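Filuton Games Room Refit
Progress report to the Lakatos Fund
November 2, 2025
Prepared by Dénes Farkas

Where we are

The fund will remember that our last report, in August, ended on a hopeful paragraph about delivery dates. I have reread it since and would ask everyone else not to. The short version of what follows is that the surfaces are settled, the small tables are mostly settled, and the storage is still a matter of correspondence.

Surfaces

The original bid allowed for plain grey worktops throughout. The members, when asked, said that plain grey was what they had at work. We went instead for coverings in green with a pattern to them, on the grounds that a busy surface hides tea. There was some feeling that it looked like army surplus. There was an opposing feeling that it looked like a bank foyer. Both parties have now stopped writing to me, and I am treating the matter as closed.

The slotted metal bench stays. We had it priced for replacement and the quote from Cesier was long enough to need a staple. It is sturdy, it is paid for, and things can be bolted to it. Its one fault is that anything small dropped on it finds a groove, and we have lost 3 pencils and a good deal of chalk that way. The coverings help where they reach.
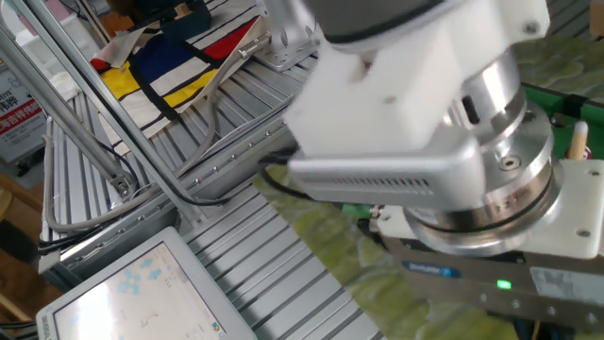
The slotted bench, with the patterned green covering over part of it.

Cost of coverings to date: £188, against £200 in the bid. I mention the £12 because it is the only underspend in this report and I would like it to be enjoyed.

Tabletop games

The fund asked us, quite reasonably, why a games room needed a miniature pool table when the hall next door has a full-sized one. The answer is that the full-sized one is booked until the end of time by people who don't like to be watched. A small one can be lifted on to a bench, played for twenty minutes and put away again, and it lets in those members who can't comfortably lean across a big table or don't care to.

We tried the Flirach model first. It had a lean to it, and every shot ended up in the same pocket, which suited the beginners and nobody else. It went back. The one we kept has green felt, six pockets, wood-grain sides and a handle cutout in the side panel, and it sits nicely on the marble-patterned board.
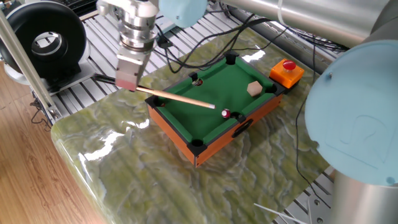
The rules are still under discussion. The wall beside the bench gets in the way of a long cue, so a short one is to be bought, and I have been asked to record that two members regard this as the end of civilisation. House rules currently run to a page and a half. Most of that deals with what counts as a foul when somebody's sleeve is involved.

We also owe the fund a figure for take-up. The sign-up sheet for the first round of sessions had 20 places and all of them went, though one was claimed by a person signing as "Maybe".

Storage

The shelving has not arrived. Cesier say it has left them. I have asked where it has gone and await a reply. In the meantime the board games are in the corridor cupboard with the Christmas lights, and getting at one means meeting the other.

Spending still to come

Shelving balance, payable on delivery, whenever that proves to be. One short cue and a box of chalk. A second patterned board, if the fund is willing to let us move the £12 across and we can find the rest from the tea money.

What we need from the fund

A yes or no on moving the underspend, and a new date for the final visit, as the one we agreed assumed there would be shelves to look at. Any time after the delivery would suit us. I will write as soon as a van is sighted.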